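Home | Shop | Drinks FAQ | Contact

2 min read

Do you sell single drinks or only boxes?

Both! I'm Fikri Sinaga, I run the drinks shelf at Gruvard, and I'm happy to sell you just one.

Can I mix cartons, bottles and pouches?

Yes please, mix away. I do it at home all the time (green tea for me, whatever's open for everyone else).

How should I keep pouches?

Somewhere cool and out of the sun, and I wouldn't stack anything heavy on top. 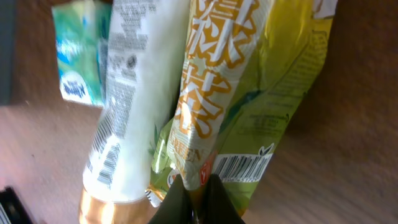

Once you've opened one, pop it in the fridge and finish it the same day.

Contact Gruvard | © Gruvard 2024 | Back to top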